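Flandell Visitor Centre -- Frequently Asked Questions
Last revised Friday, January 26, 2024

Where is the centre?
At 40 Varghese Street, Flandell, next to the coach bay. The street entrance is step-free. The coach bay entrance has 5 steps and no ramp.

What are the opening hours?
Open daily from 10 am. Closing time varies by season and is posted at the street entrance. The centre is closed on public holidays, but the brochure rack in the porch remains accessible.

Are the maps free?
The folded town map and the Sirelia coast map are free, one of each per party. The topographic sheet for the Sirelia walking tracks is sold at the counter. EFTPOS only.

Can the counter book accommodation?
Yes, for member properties in Flandell and Sirelia. A deposit is taken at the time of booking and deducted from the final bill. Cancellations are made with the property, quoting the reference on the receipt.
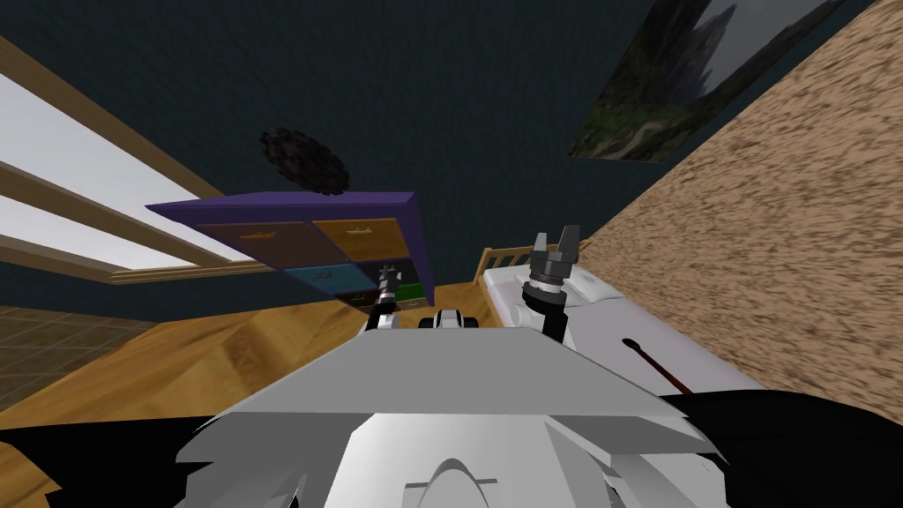 Bookings for non-member properties are not handled. A printed list with phone numbers is available on request -- it is not checked for vacancies.

Is there parking?
Up to 40 minutes in the marked bays on Varghese Street. Caravans and motorhomes should use the gravel area behind the coach bay.

Where does the Flava ferry depart?
From the Sirelia jetty, not from Flandell. Tickets are sold on board and at this counter. Timetables change in January; earlier printed copies should be discarded.

Can luggage be left at the centre?
No. Coin lockers are located at the coach bay.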